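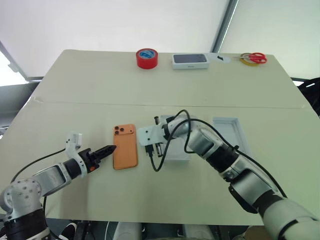
The case for keeping paper bus timetables

Trimetville council proposes to remove the printed timetables from 305 bus stops in September and replace each one with a link to the Stirna journey planner. The stated grounds are cost and accuracy. I think the proposal is wrong on both.

A timetable and a journey planner answer different questions. The planner takes a start, a destination and a time, and returns a route. A timetable shows how often the bus runs, when the last one leaves, and whether missing this one means a wait of ten minutes or an hour. A passenger who has that information can plan a week. A passenger with the planner must ask again for every trip.

The cost figure needs more care than it has been given. Printing is charged per sheet, and most stops need a new sheet only when the service changes. Route 177 has changed 3 times in the past 640 days. The planner carries a yearly licence fee whether the timetable moves or not, and the council's paper leaves that fee out of the comparison.

On accuracy, the fault lies in the process. Sheets go out of date when the operator files a change late, and the same late filing feeds the planner. Þórarinn Hallgrímsson made this point in his reply to the Wumbei trial, where both sources were wrong on the same mornings.

The council should set a filing deadline, print the date of issue in large type on every sheet, and keep the link as an addition.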